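Custom Notebook Orders: Frequently Asked Questions

What is the smallest order I can place?
The minimum is 50 notebooks per design. You can split an order between two cover colors at no charge, but each inside layout counts as its own design.

Which bindings do you offer?
Virnico makes spiral-bound, stapled and glued notebooks. Spiral binding lies flat when open and suits desk use. Stapled books are thinner and cost less to mail. Glued books have a printable spine, so they are the usual choice for anyone who wants a title on the shelf side.

How many pages can I have?
Spiral and glued notebooks come with 80 sheets as standard. Stapled notebooks are limited to 40 sheets, as thicker ones do not close properly.

Can I choose the paper?
Yes. We stock white and cream, either blank, lined or dotted. Cream is a little heavier and shows less ink on the reverse side. Fountain pen users should ask for a sample first. 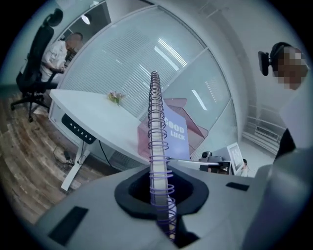 Do you print greeting cards to go with the notebooks?
We do. Cards can carry a short message or your logo and are packed separately unless you ask for them to be tucked inside the cover. Please send the wording with your cover file. We do not correct spelling.

How long does an order take?
Allow 2 weeks from the day you approve the proof. Orders over 600 notebooks are made at our Drundthorpe shop and need an extra week. Orders placed in February often run slower due to school and conference work.

What file format do you need?
Send a PDF with all fonts embedded. Keep text well away from the binding edge, and further still on spiral books, where the holes take up part of the margin.

Can I return custom notebooks?
Only if they are damaged or do not match the approved proof. Keep the box and contact us before sending anything back.

Last updated 2026-02-18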